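Schwerdtfeger Microfibre Cloths, Pack of 3
Sold by Nulport Household Supplies 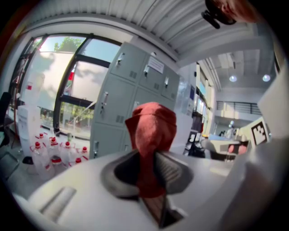
The makers say one of these will do the work of a whole roll of kitchen paper, clean glass without spray and last for years. We have sold cleaning cloths long enough to be wary of all three claims, so we tried them in our own shop before listing them.

Glass first. Plain water and a well wrung cloth did a decent job on the shop door. It did not shift the greasy handprints at child height, which needed a drop of washing-up liquid and then a second, dry cloth. If you buy a pack expecting never to own a bottle of glass cleaner again, you may be disappointed.

Dust is where they earn their money. Skirting boards, blinds, the tops of picture rails: fine. On bare wood with a rough grain they snag, and we would use an old cotton duster there.

The packet says "lint free". Ours left fluff on a black hob for the first 2 washes and very little after that. Wash them before you use them, whatever the leaflet tells you.

As for lasting years, we can't say. We have had ours since February. The Jarnia cloths we used to stock came with the same promise and went bald at the corners.

Details
Pack size: 3 cloths
Colours: red, blue, grey (one colour per pack)
Edges: stitched
Order code: 342
Washing: warm, no fabric softener, no bleach
Drying: line or low heat

Please wash the red ones on their own to start with. The label calls them colourfast and our tea towels disagree.

How they compare
The Kukitel cloth is thinner, cheaper and dries faster on the tap. For wiping down a worktop after tea we can't tell the two apart. The Schwerdtfeger is thicker and holds more water, so it is better for spills and worse for anyone with sore hands who has to wring it out.

We don't stock the matching "nano" version. We asked the supplier what was different about it and were sent the same leaflet again.

Returns
Unopened packs can come back within the usual returns period. Used cloths can't, for reasons we hope are clear. If the stitching comes undone in the first few washes, send us a photo and we will replace the pack.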